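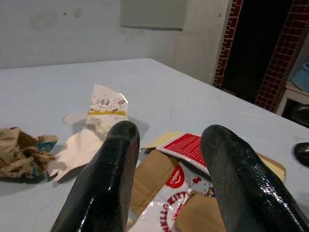 桌面现状：撕开的纸盒、印红字的白色塑料包装、带兔子脸的纸袋。

1/
周日下午的题目：零食和小包裹拆完以后，包装怎么拆解、怎么压平、各归哪一类。这串写给同住的人和楼下问过我的两位邻居，顺便把我自己的流程固定下来。条目比较碎，想到哪写到哪，编号只为了引用方便。

2/
适用范围：纸板、纸袋、纸片、塑料膜袋、复合膜袋。玻璃、金属罐、电池不在这串里。各地回收口径不一样，我写的是我们Dreltbridge这栋楼的做法，别处请先看本地告示。

3/
先说纸板盒。撕开的盒子最占地方的部位是翻盖。翻盖互相压着、折线又歪了的时候，直接往下按是压不平的，松手就弹回来。先把每片翻盖沿原折线翻到外侧，再处理盒身。

4/
盒身的粘合缝通常在某一条竖棱上，内侧有一条窄舌。找到窄舌，拇指从一端顶进去，沿棱慢慢推到另一端。冷胶一般会连着表层纸一起剥下来，热熔胶会整条脱开。两种都不影响回收。

5/
如果盒子已经被撕坏，粘合缝找不全，就别找了。沿最长的一条完整折线剪开，展平，碎边叠在里面。剪口整齐没有意义，能平放就行。

6/
图里那只就属于这一种，翻盖弯了，叠在一起。浅米色那片翻盖伸在右边，先把它折回来再压。

7/
塑料包装先从纸板里拿出来，这一步最常被跳过。纸板和膜混在一起压平，外面看是一叠纸，里面夹着膜，到分拣端就整叠降级。我去年抽查自己的纸板捆，拆开42捆，夹膜的比我以为的多，后来才改成先取膜、后压纸。

8/
取膜时顺手把膜展开看一眼里面。碎屑抖进厨余桶，不用水洗。食品膜上的少量油脂在我们楼允许，整块巧克力或酱料不允许。用干布擦一遍够了，湿的膜叠起来反而会粘。

9/
关于膜的材质判断，我用的是三个动作：捏、拉、听。捏成团松手，几乎不回弹的多半含铝层；慢慢拉，能拉长发白的多半是聚乙烯；声音脆、几乎拉不长的多半是聚丙烯。这只是经验，准确率有限，有标识的以标识为准。

10/
图里这只白底红字的，下沿能读到KIT和几个残缺的字母，中间一个红色圆标，周围印了小卡通，其中有个红色的小星星角色。材质光看不出来，标识如果在背面，得翻过来找。没找到之前按“待定膜”处理。

11/
“待定膜”是我自己的分类，用一个Flemo的夹子夹在水槽边，满一夹再统一判断。一张一张判断太慢，攒在一起对比手感，快很多。夹子本身没什么特别，弹簧紧就行。

12/
印刷面不影响膜的归类。常有人问红色油墨多的要不要单独放，我们这里不用。标签贴纸倒是能撕则撕，撕不动就留着。

13/
纸袋。纸袋要查三处：袋口有没有胶条，袋底有没有加固片，内壁有没有覆膜。查覆膜的办法是撕一个小口，断面起毛的是纯纸，断面拉出一层透明薄边的就是覆膜纸。覆膜纸在我们楼走其他垃圾。

14/
烘焙袋、面包袋覆膜的概率偏高，因为要防油。文具店和礼品店的小纸袋多数是纯纸。我没有统计过，印象而已，撕一下比猜可靠。

15/
兔子这只，袋口附近印一排棕色细线的兔子脸，下面一条芥末黄色带。已经撕开了，底部散成几层白色褶。撕开的纸袋不必复原成袋形，直接从破口往下撕到底，摊成单层，再对折。

16/
有人会想把兔子那一排剪下来留着。可以。沿黄色带下缘剪，留一条完整的带子，做书签或者贴收纳盒都行。剪下来的部分别再放回纸类，放抽屉。抽屉满了再说。

17/
薄纸褶皱的处理：掌心从中间向两边抹，不要用指甲刮，刮过的地方会破，破了以后碎屑满桌。抹平到能叠就停。

18/
圆形白纸片放在纸袋后面偏左的位置，斜着躺在桌上。这类圆片来源很多，垫片、隔层、封口衬纸都长这样。处理规则只看表面：有蜡感、指甲能刮出白痕的归其他垃圾，干爽的归纸类。

19/
蜡感再补一句。手指温度高的人容易误判，摸什么都觉得有点滑。改用滴水法：一滴水放上去，半分钟内明显洇开的是普通纸，水珠站着不动的有涂层。

20/
那块带白边、白字的红色面板，一部分还塞在纸板里。压平之前先抽出来单看。印刷板如果是纸质，跟纸板一起走；如果表面覆了亮膜，用13/的办法撕角检查。

21/
桌面。我的顺序是先清大件，后清碎屑，最后擦。反过来做会擦两遍。浅色桌面看得见擦痕和污迹，这一点我当优点用，哪里没擦到很清楚。

22/
擦浅蓝白色桌面，我用微湿的超细纤维布，单向走，到边换面。轻微的灰黑擦痕多半是别的材料蹭上去的，先试橡皮。软橡皮轻推几下能掉的就别上清洁剂。

23/
橡皮推不掉的，再用稀释的中性洗涤剂，停留一分钟，擦净，过一遍清水布。三聚氰胺海绵我不建议用在有光泽的台面上，它是微磨料，用多了局部会发雾，而且发雾的那块比原来的擦痕更显眼。

24/
如果擦过后痕迹还在，用指甲横着过一下。指甲有卡顿，是划痕，属于表面损伤，清洁没用。指甲平滑通过，是残留物，可以再来一轮。

25/
回到压平。纸板展开后叠放的方向有讲究：长边对齐，窄片夹中间，最硬的两张放最外面。捆的时候绳子走十字，结打在长边侧面，提起来不会转。

26/
绳子用旧棉绳。麻绳掉屑，塑料扎带回收端要剪，胶带属于杂质。以前我图快用胶带缠，被楼里的Elsie Clegg在群里指出过一次，她说得对，之后换了棉绳，每捆剪下来还能再用。

27/
体积对比。我量过家里一周的纸盒，不压平堆在门口，占了整个鞋柜旁边的空位；压平后一叠厚度161毫米，竖着塞进鞋柜侧缝。之后就没再改过存放位置。

28/
存放位置有两个条件：干燥，离灶台远。纸板吸潮以后变软，叠起来会塌，也容易招虫。厨房水槽下面两条都不满足，别放。

29/
膜类的存放跟纸相反，问题在轻，风一吹就跑。展平后卷成卷，用一个较硬的膜袋套在外面。卷比叠好，叠的会慢慢散开。

30/
称过一次。一整袋膜提着几乎没有重量，纸板捆则压手。所以下楼分两趟，纸一趟，膜和其他一趟。一次全拿，膜袋一定会在电梯口掉。

31/
工具清单，按使用频率排：
剪刀，圆头，刃长适中。
旧棉绳一卷。
夹子若干。
干布一块，微湿布一块。
软橡皮。
美工刀我不放在这里，拆纸盒用不上，桌面也容易被划。

32/
剪刀我用的是Fairclough的，买了有几年，铰链处偶尔要擦一次胶。剪过胶带的刀刃会粘，用食用油抹一下再擦干净，比酒精慢，但不伤手柄。

33/
耗时。熟练以后，图里这种规模的桌面，从动手到擦完我估计4分钟。第一次做会慢不少，主要慢在找粘合缝和判断膜。建议先只做纸板，膜攒着。

34/
常见错误一：把小纸片塞进膜袋里一起卷，觉得省事。小纸片在膜里分拣不出来。单独放进一个信封，信封满了连信封一起进纸类。带透明窗的信封先把窗撕掉。

35/
常见错误二：压平前没有抖盒角。碎屑、干燥剂、说明书的边角都卡在角里。干燥剂小包归其他垃圾，不要拆开。

36/
常见错误三：整盒泡水软化再撕。能撕得很快，代价是湿纸，湿纸在我们这里拒收，晾干也会发霉味。干拆。

37/
常见错误四：膜袋撕成很多小条。撕口越多越难展平，也越容易漏进纸里。开袋时沿锯齿口撕一条就停，袋身尽量留整片。这条我管不住家里的孩子，事后拼一下大片就算了。

38/
有人问过要不要给零食包装买专门的分格收纳桶。看过Dodia那款带隔板的，隔板固定，纸那一格永远太窄。我最后用两个旧鞋盒，一个立放纸，一个平放膜，宽度自己裁。

39/
鞋盒立放纸的时候，开口朝人，最长的纸片靠里。盒子背面垫一块硬纸板，纸多了不会把后壁顶弯。软了就换，换下来的鞋盒自己也走一遍3/到5/。

40/
楼下回收点的公告说，纸类每月收到大约3,000公斤。我没有核实过，抄在这里供参考。公告旁边还贴了拒收样例，夹膜纸板排在第一张，跟我在7/里说的一致。

41/
从三月起，回收点把纸类的投放时间改到上午。前一晚捆好放门内，早上带下去。别提前放走廊，走廊有消防要求。

42/
关于留样。拆下来的印刷包装我偶尔留一两个，夹在文件袋里，写上拆的月份。用途是下次遇到同款直接查材质，不用再捏再拉。兔子纸袋如果撕角测试通过，会在文件袋里留一小块。

43/
补充19/：滴水法不要在桌上的成品纸板堆旁边做，水容易溅过去。放盘子里滴。

44/
补充25/：如果纸板数量很少，只有一两只盒子，不必捆，塞进最大的那只里，当封套用。封套留一面开口，让回收点的人一眼看得到里面没有膜。

45/
补充10/：膜上如果有两层印刷，外层可剥的，先剥外层试一次，剥不动就不剥，整张按同一类走。强行剥会得到一堆条状碎膜，见37/。

46/
动手顺序汇总：抽出红色面板，取膜，展纸袋，收圆片，压纸板，扫屑，擦桌。每一步的检查办法在前面各条里。有不同口径的楼请留言写明所在地和拒收项，我会补到这串后面。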